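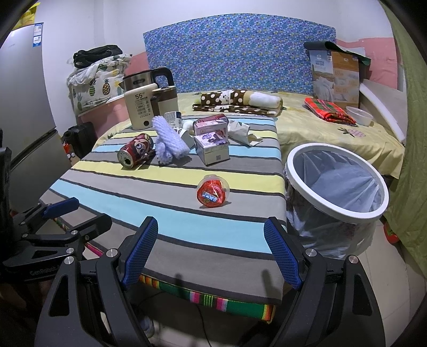

Candy on the striped bench

6 min read

My mother keeps her pills in a cookie tin. She has done this for as long as I can remember, and for most of that time I thought it was sweet, the way you think it's sweet when someone keeps buttons in a jam jar. Then in March she got dizzy on the stairs, sat down hard on the second one from the bottom, and called me at work to ask whether she had taken her blood pressure tablet that morning or had only meant to.

I didn't know. How would I know? I drove over and we put everything out on the kitchen table, and I do mean everything, because once the tin was empty she remembered the drawer, and after the drawer she remembered the coat. There were 8 different medicines. Two of them turned out to be the same medicine, one box with the brand name on it and one with the long chemical name, prescribed by different doctors who I suppose had never had a reason to talk to each other. She had been taking both, faithfully, with her tea.

I want to say right away that she is fine. She is annoyed that I'm writing about this, and she has read this paragraph and asked me to mention that she found the second box herself (she did, it was in the coat).

What I wanted to write about is what happened next, which is that our pharmacist, Omar Srour, told me I could just ask for a medication review. I had never heard of such a thing. I'd been picking up prescriptions from that counter in Jarkton for years, and chatting about the weather and the parking, and all that time there was a little room behind the greeting cards where you could sit down with a person and go through the whole list. It was free at our pharmacy. I gather some charge and some don't, so call and ask first.

We went on a Friday, early, before the lunch crowd. Omar had asked us to bring every single thing she takes in its own packaging, including vitamins, eye drops, the herbal stuff, and anything she only takes "when it's bad." My mother brought it all in a shopping bag and set it down with the expression of someone going through customs. He took each box out, and for each one he asked her the same few questions — what do you take this for, when do you take it, does it bother you at all. He asked her, too, and didn't look over her head at me, and I noticed her sit up a bit straighter after the first couple.

There was one she couldn't explain. She had been on it since her hip, she said, and her hip was ages ago. It was for her stomach, to protect it from a painkiller she no longer takes. Omar didn't tell her to stop it. He was careful about that. He wrote it down as something to raise with Dr. Moussa, along with the double tablet, which he called the office about while we sat there.

Rania Moussa has been my mother's doctor since she moved to this side of town, and she saw us the next week. She went through Omar's page line by line, sorted out the double one for good, and set up a slow plan for coming off the stomach pill, with a phone call halfway through to see how it was going. She also had my mother stand up and checked her blood pressure again, and it dropped quite a bit, so that was probably our stairs. When we were done the list had gone from 8 to 6, and I know that doesn't sound like much. To see her read it out loud, and know what every line was for, was something else.

A few things I'd do differently. I would have written down the times of day before we went, because she and I disagreed about the evening ones in front of Omar and it got a little heated. I would have asked about grapefruit without being prompted, as she eats one nearly every morning. And I would have brought my glasses.

The cookie tin has been retired, sort of. We bought one of those weekly boxes with the lids that snap, and she fills it after supper while I'm on the phone with her, and she complains about the lids. My cousin Samer offered to put an app on her phone that rings when it's time, and she let him, and then she turned the sound off. The paper list is taped inside the cupboard door where the cups are. There's a copy in her purse and another in my glove compartment. The tin has cookies in it now, and she says they taste faintly of aspirin.

I still have to do my own list. I take two things and couldn't tell you the dose of either one, so I've asked Omar for a slot after work.

Enjoying these posts? Enter your email to get the next one in your inbox. You can unsubscribe at any time.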